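Rotier opens parts packing room in Lusutstead

LUSUTSTEAD – Hardware supplier Rotier will open a new packing room in March, bringing its small-parts orders under one roof. The room covers 675 square feet and has seven work tables, each with a plain white top so that dark parts are easy to find.

Orders are checked at the tables and packed in cardboard boxes for shipping.

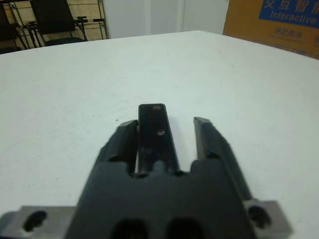 The first products to move over are the Ivik range of bars and brackets, followed by Gisler hinges later in the spring. Rotier expects most orders to ship within 72 hours.

"Our customers order a few pieces at a time, and they want the right ones," said Liesl Zwahlen, operations manager. "We now have the table space to check them properly."

Trade customers can collect orders at the side entrance until 3 p.m. on Friday – other days by appointment.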